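How to Get Tested as a Living Kidney Donor

Most people who give a kidney start with a phone call. You do not need to be related to the person who needs it, and you do not need to have the same blood type to begin. These steps follow the process at the Medport clinic. Other centers work in much the same order.

Step 1. Call the donor line

Ask for the living donor office, which is separate from the office that looks after the patient. Have your height, weight, medicine list and past surgeries in front of you. The first call takes 10 minutes. If you are calling for a certain patient, give that person's full name and date of birth.

Step 2. Fill out the health form

The form is six pages long and can be done at home. Answer every question, even the ones that seem minor. Old kidney stones, high blood pressure during pregnancy and regular use of pain pills all matter. Send copies of recent lab results if you have them – it can save you a blood draw.

Set aside an evening, clear a table and keep your insurance card and pharmacy receipts together. 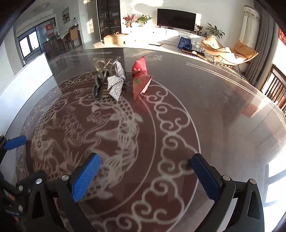
Glass tabletop with dragon and bird design.

Step 3. Give blood and urine samples

The first samples check your blood type and how well your kidneys work. You may also be asked to collect urine for a full day. Keep the jug cold and write down the start time. If you miss a collection, call the office and start over the next morning.

Step 4. Go in for the full workup

Plan on a full day. You will have a chest X-ray, a heart tracing and a CT scan of your kidneys. You will also meet a surgeon, a social worker and a donor advocate. The advocate works for you and has no part in the patient's care. Slavica Gashi, the advocate at Medport, asks donors to bring their questions in writing.

Step 5. Work out time and money

The patient's insurance normally pays for your tests and surgery. It does not usually pay for travel, lost wages or child care. Ask the social worker about travel grants before you book anything, and ask your employer about paid leave – some offer it to donors.

Step 6. Wait for the decision

The team meets after your results are in and calls you with the answer. If you are approved but do not match your patient, ask about a paired exchange. You can change your mind at any point up to surgery, and the patient will not be told why.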